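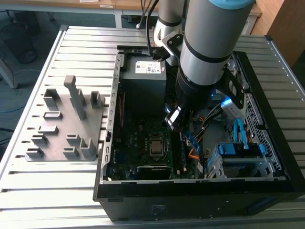

*Figure 1. The tower on its side on the slatted table, side panel off.*

# Taking Apart a Desktop: Project Report

04/12/2019

So this is my write-up for the hardware unit! We had to pick an old machine, learn what every part in it does, and come up with a work area that another student could use without losing half the screws. I picked the black tower because it was the biggest one on the shelf and I figured big meant easy to get my fingers into. That was mostly true (the drive cage disagreed with me, more on that later).

## What I wanted to find out

I came in knowing the names of parts and not much else. I could say "motherboard" and point in the general direction of one. My questions were pretty basic:

- Which parts can you reach as soon as the side panel is off?
- What has to come out before something else can?
- How much does the table you work on matter?

That last one got added after I tried my first practice case, a little Dundau office box, on my kitchen table. It slid around like crazy and I scratched the table. My family was not impressed.

## Inside the case

Laying the tower flat makes a huge difference. Standing up, you're working sideways and everything you let go of falls to the bottom. On its side you look straight down at the board and gravity is on your team for once.

The power supply is the gray box with the big white label, up in the corner of the case. I left that one closed the whole time, and the class rules say the same thing: unplug the tower, leave the supply sealed, done. The green board takes up a lot of the rest, with the CPU sitting silver and square in its bracket near the middle. I spent way too long looking at that bracket. The lever on the practice box was stiff and I was sure I was going to snap it, so I wrote "PUSH DOWN THEN OUT" in capital letters in my notebook.

The memory was my favorite part. It's a blue module right beside the CPU, and on the Dundau box I got good at popping memory out by the end of July. Both ends of the slot have a clip on that one, you press them down, and up it comes. The expansion card takes more patience. Mine had a screw at the bracket end AND a little catch on the slot, and I forgot the catch two times in a row.

Then there's the drive cage. I love that the release clips are bright blue, since you can tell right away where your fingers are supposed to go. The light blue SATA cable is easy to find too. The orange cables looping over the board are the messy bit. I drew them in my notebook before planning any steps, and I'd tell anybody doing this project to do the same. My drawing looks like spaghetti but I could read it.

## The table

I got kind of obsessed with the table. It's aluminum slats with dark gaps between them and a raised rim along the edges. The rim is great for keeping a case where you put it. The gaps are less great if you're clumsy with screws (me). My fix was a cheap Kunisum parts tray with a lid, one compartment per part, and a strip of masking tape on each compartment saying what goes in it.

I also wanted stuff off the work surface, so I looked at the board with the holders in a row, the flat gray one in front of the aluminum framing. There are four of them side by side along the upper part of the board. I like how plain it is. 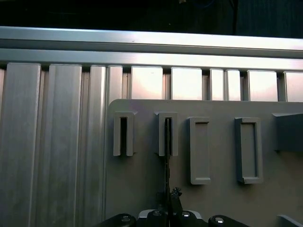
## Time and money

The budget for the unit was $200 and I came nowhere close. The tray, the tape, a Nilsuwan screwdriver set and a grounding strap were all I bought. Nearly half of my hours went into notes and drawings, which sounds bad, but the notes are what the next person gets.

## What I'd change

I'd start with the cables, for sure. I treated them like decoration at first and they decide the order of everything else. I'd also label both ends of each cable, because one label is no help once the other end comes loose.

My step list still needs a section on putting the expansion card back in. The draft is in the Clumia folder with my cable drawing, and the page about the drive cage needs a rewrite too.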